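Gripper Comparison, Session 4: Hand-held Jaws in Ordinary Rooms
Course handout, Stadton evening program in applied robotics
Notes by Danica Oravec, revised March 1, 2022

Welcome back, everyone! Last time we spent so long on wrist cameras that we barely got to fingers, so I have given the whole of this handout over to them. Please bring it along to the bench, and scribble on it as much as you like (Marek Hrubý, who taught this unit before me, still has his old copies and you can hardly read the print for pencil).

We are comparing two hand-held grippers this term, the Jometent and the Stollier. You hold either one by its handle and do the job yourself, and the camera records what the jaws are doing, so we get our trials without tying up the arm. The arm comes back in November, and by then I would like all of you to have a real opinion about which fingers should go on it.

Start with the pads. A pad is there to give you friction and a little forgiveness, and a textured one will usually let you squeeze less for the same hold. Try the same object with a light squeeze and then a firm one, and write down which you used. I know it feels fussy, but when we went through last year's 1,265 trials, we had to set 73 of them aside where the squeeze column had been left blank, and I was very sorry to lose them.
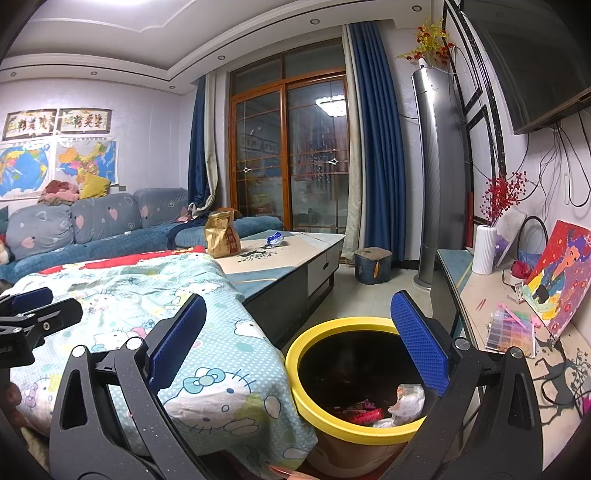 Then think about width. Most of us reach for a small, friendly object when we try a new gripper, a cup or a block, and the jaws look wonderful. A household bin is a better test of your patience. It is wide, it may well taper, and there is a real choice to be made between closing on the outside and pinching the rim with one jaw inside. Do both, please! With the outside grip, watch whether the two pads meet the wall at the same moment, or whether one arrives first and pushes the whole thing sideways. With the rim pinch, watch the tilt as you lift, especially if there is anything in the bin.

A word on pivots, while I think of it. Before each set, open and close the jaws a few times and feel for play. If one arm wobbles more than the other, snug up the screw and note it on the sheet. Too tight is no better, and you will feel it in your thumb by the end of the evening.

For the write-up, I need more than 4 trials per object with each gripper, a sentence on where the pads touched, and your own view of which one you would rather use at home. Opinions are welcome, even grumpy ones. Mine has changed twice already.

Reading for next time: chapter 2 of the Vávra notes, up to the part on finger stiffness. The section after it is lovely but can wait.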